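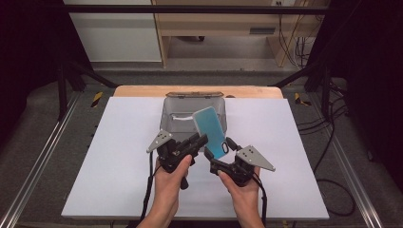 浅蓝壳的手机,后面是那只敞口的灰色金属盒。

搜索本列表 输入关键词 全部主题 仅标题 搜索

发件人:程砚
收件人:家居整理与旧物讨论列表
主题:Re: 手机杂物到底要不要分两个盒子装

各位好,

Iraklis 上周那封长信我看了两遍,回得晚是因为想先照着做一次再说话。列表里这几年推荐过的办法不少,我的习惯是别人说好用,我先不信,自己掏一次抽屉,掏完还觉得好用再信。这一次掏完,我信了一小半。

先把他的原话贴出来,省得大家往回翻。我删掉了寒暄和买盒子的部分,买盒子的事后面单独说。

Iraklis Bakalis 写道:
> 我家里最乱的从来都是放手机杂物的那个抽屉,比厨房还乱。旧手机、手机壳、
> 充电线、不知道哪里来的塑料片和管子,全在一起。去年试了 Sekley 那套"两盒法",
> 到现在没有再乱过,所以写出来给大家参考。
>
> 做法很简单。桌上铺一块白板,面积要大,东西放上去轮廓清楚。板上放两个盒子,
> 一个金属的,一个半透明塑料的。带电的、跟电有关的进金属盒,不带电的进塑料盒。
> 每一件都要单独拿起来,看清正反面,再决定放进哪里。不许一把一把地抓。
>
> 我的经验是,一件一件拿的时候,人会认真判断。一把抓的时候,人只是在搬家,
> 把乱从抽屉搬到盒子里。
>
> 塑料盒一定要半透明的,因为从外面就看得到里面有什么,不用打开翻。金属盒
> 一定要带盖,灰尘进不去。我用的是 Skalport 的金属盒和 Moulin 的塑料盒,两样
> 配在一起,抽屉刚好放得下。
>
> 最后,全部放完以后 29 天不要动它。到时候没有碰过的东西就可以送走了。

引用完了。下面是我的看法,分不清主次,想到哪写到哪。

白板这件事我同意。我原来都是直接把抽屉扣在床单上,床单是花的,一小截深色的东西掉在上面要找半天。换成白板以后,至少深色的小零碎一眼就看见了。不过 Iraklis 没有提一个相反的麻烦:白色的线、白色的小卡片、白色的管子放在白板上,跟没放一样。我有一根白色的短线,在板上横着,我伸手拿旁边的东西,两次把它扫到地上。所以我的建议是白板可以铺,旁边再垫一张深色的纸,专门放白的和透明的。这一点他大概没遇到,他家的线也许都是黑的。
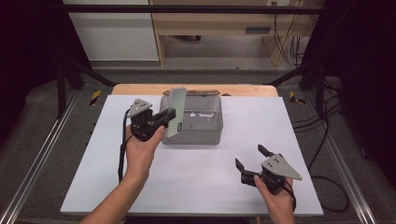 再说半透明的盒子。"从外面就看得到里面有什么",这句话我不太服气。我那只是灰色的,壁是烟熏的那种颜色,隔着壁看进去,只能看出里面有东西,有深有浅,至于是什么,全靠猜。真正看得清楚,还得从上面往下看,而从上面往下看的话,盒子是什么颜色都无所谓,鞋盒也一样。要么就买完全透明的,要么就老老实实贴标签。烟灰色的半透明盒子摆在架子上是好看,这个我承认,但是好看和好找是两回事,商家喜欢把它们写在同一行里。

有人可能要说,看得出深浅就够了,白的一块是什么,绿的一片是什么,用久了自然认得。我试了,刚放进去那几天认得,过了一个周末就忘了。我太太根本没有参与放东西,她从一开始就不认得。一个收纳办法只有放东西的人自己看得懂,在我这里就要扣分。家里只有一个人住的另当别论。

接下来是"带电的进金属盒"。我想了很久这个分法的道理在哪里。Clivum 出的那本小册子里也是这样分的,理由写得很漂亮,说金属给人"稳重"的感觉,贵重的东西放进去,手会自然放轻。我的手没有放轻。手机放进金属盒,第一个声音就是"当"的一下,我心里也跟着一下。盒壁是斜的,拉丝的面,手机往里一搁会自己往下滑一点,角先着地。戴着壳还好,裸机我是不敢的。后来我在盒底铺了一块旧毛巾,这才算能用,可是铺了毛巾,金属的意义又在哪里呢?

盖子也要说一句。我这只金属盒不是新的,后面的盖子已经有一点锈色了。Iraklis 说带盖可以防灰,道理没错,但是整理的时候盖子一直得翻在后面,盒子后面就要多留一截地方,抽屉浅的人打开它要先把盒子整个端出来。我家抽屉就浅。于是实际的结果是,盖子从头到尾是开着的,灰该进还是进。我估计不少人也是这样,只是写心得的时候写的是理想状态。

我最想讨论的是中间地带。两盒法听起来干净,是因为举例的时候都挑好分的举:手机进这边,空壳进那边。那么戴着壳的手机呢?按"跟电有关"算,进金属盒,壳也一起进去了。可是那只壳你明天换下来,它就成了不带电的,要搬家。壳上拴着的小圈、挂绳又算什么?再有充电线上缠的扎带,旧耳机的塑料壳,自拍杆上掉下来的一段管子。我第一轮分下来,犹豫的比痛快的多。
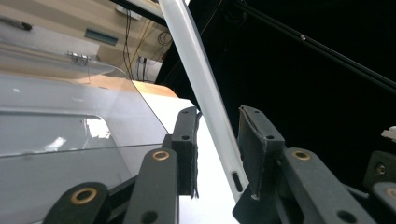 管子我要多说几句,因为它最能说明问题。我抽屉里有这么一类东西,细长,空心,上面有个开口,一看就是从什么东西上下来的,可是从哪里下来的没有人知道。按他的办法,拿起来,看清正反面,做决定。我看清了,还是没法决定。看得再清楚,也看不出它原来装在哪里。这种时候"认真判断"四个字帮不上忙,只会让你站在桌边发呆。我最后的处理是拿一个信封,写上"来历不明"和月份,统统放进去。这等于多出一个第三类,而第三类一旦出现,就不叫两盒法了。

我不是为了抬杠。我觉得任何整理办法,先要看它怎么对待说不清的东西。说得清的东西本来就不乱,乱的就是说不清的那些。如果一套办法在说明书里完全不谈它们,我就要怀疑写的人是先把那些东西扔了,再坐下来写的。

长条的东西还有一个很实际的毛病,放不平。盒子就那么大,稍微长一点的就得斜着插,斜着插就会把下面的小东西撬起来。我有一根棕色的棍子,怎么放都不对,最后搁在盒子后面,跟盒子并排。抽屉里能不能这么搁,要看抽屉的深度。他信里一句"抽屉刚好放得下",没有给尺寸,对别人就没有用处。Iraklis,如果你看到这里,麻烦量一下抽屉内侧的长宽和高,回一封,我想大家会感谢你。

说到一件一件拿。这一条我原来以为自己会反对,结果反而是我信的那一小半。一件一件拿确实慢,我从吃完午饭弄到窗外天暗下来,中间还泡了一次茶。可是慢有慢的收获。我拿起一只磨砂的壳,一直以为它是脏了才发黄,举起来换一个角度,黄的跑到另一边去了,才知道是光在上面走,壳本身没有那么旧。如果照我以前的做法,那只壳和别的一起倒进袋子,就送走了。

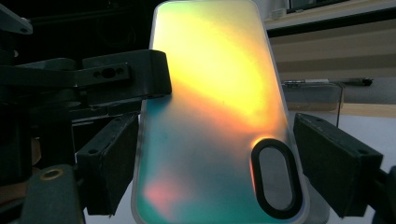
不过这里也有个陷阱。东西拿起来端详久了,什么都舍不得。我本来准备只留正在用的,结果端详了一轮下来,留的比送走的多,理由都很充分:这只颜色好,那只边还没有松,另一只摄像头那里的圈很厚实,万一以后换回老机型呢?我心里明白不会换回老机型。所以"单独拿起来看"这一条,我建议加个限制,只看一次,看完就放下,放下了不再拿起来。加了这个限制以后我第二轮就快多了,也狠心多了。

壳到底该不该留,列表里以前吵过,我不想再挑起来。只说我自己的标准:手机还在家里,壳就留;手机已经不在了,壳就走。硬壳可以摞着竖放,软壳竖不住,要找东西夹着,不然会往两边倒。半透明的盒子圆角,四个角上的空间基本浪费了,壳也是圆角,可是弧度对不上,该空还是空。买之前最好拿一只壳去比一下。

然后是那 29 天。这个数字我问过几个用 Sekley 的人,没有一个能告诉我为什么是它。我猜写的人觉得一个月太像随口说的,减掉一点就显得有研究。对手机杂物来说,这个期限太短。取卡针我一年用一次,旅行用的转换头也是,按这个规则都得送走,然后到了要出门的前一晚再去便利店买新的。反过来,有些东西我每天碰,只是因为它挡路,难道也算常用?我现在的办法是按季节看,冬天收的,到九月再翻一次,中间不管。

最后说买盒子。Iraklis 信里我删掉的那一段,说的是成套买比较划算,金属盒、塑料盒加白板一起是 559。他自己没有拿人家好处,这我相信,他在列表里这么多年,人品大家知道。但是我还是要泼冷水。这三样东西,白板随便找一块就行,我那块是搬家时剩下的;盒子家里谁没有几个?我自己那只金属盒是旧货摊上捡的,塑料盒是一个邻居不要的,Moulin 的,跟套装里的是同一个型号。用下来,该好的地方和该坏的地方跟价钱都没有关系。花这笔钱之前,先用饼干盒和面包盒试一个月,如果那时候抽屉还是整齐的,再考虑换好看的。我敢打赌有一半的人到那时候就不想买了,另一半会发现抽屉又乱了,也不想买了。

还有一件小事,差点漏掉。充电线放进敞口的盒子,不管哪一种盒子,它都会顺着底趴开,占掉整整一边,后面放的东西全压在它上面,要用的时候从底下往外抽,一抽带出来一串。两盒法对线一个字没提。我现在是每根线单独卷好,用纸条箍住,竖着插在靠壁的地方。纸条上写接口的名称,字写大一点。橡皮筋不要用,放久了会粘。魔术贴可以,但是魔术贴会钩软壳,两样不要放在同一个盒子里。

我目前的安排是这样,供大家批评:

正在用的手机不进盒子,放在门口的碟子里。
旧手机关机,戴壳,进金属盒,底下垫毛巾。
线卷好,也进金属盒,靠壁竖放。
空壳进塑料盒,竖着放,盒子外面贴标签。
说不清的进信封,信封放在塑料盒最上面,免得忘了。
太长的不进盒子,搁在盒子后面。

看起来比两盒法啰嗦,可是我太太按这个找到了她要的线,没有来问我。对我来说这比哪本小册子都管用。当然才用了不久,过几个月可能又是一团,到时候我也会老老实实写信来认错。

有两个问题想请教:第一,软壳竖着放,有没有人找到不会倒的夹法?我试过用名片隔,名片太矮。第二,烟灰色盒子内壁的指纹怎么擦得掉,我用湿布越擦越花,干布又起毛。

Iraklis 如果觉得我哪里冤枉了你的办法,请直接回在列表里,不要私信,让别人也看看。

程砚

最近的主题

手机杂物到底要不要分两个盒子装
浅抽屉放带盖盒子的几种办法
Re: 白板、切菜板和旧门板,哪种铺桌上合适
Clivum 小册子换书,可邮寄
标签纸贴在塑料盒上总是翘边
Re: Re: 金属盒盖子上的锈色要不要打磨
充电线用纸条还是用魔术贴
九月旧物交换,地点另行通知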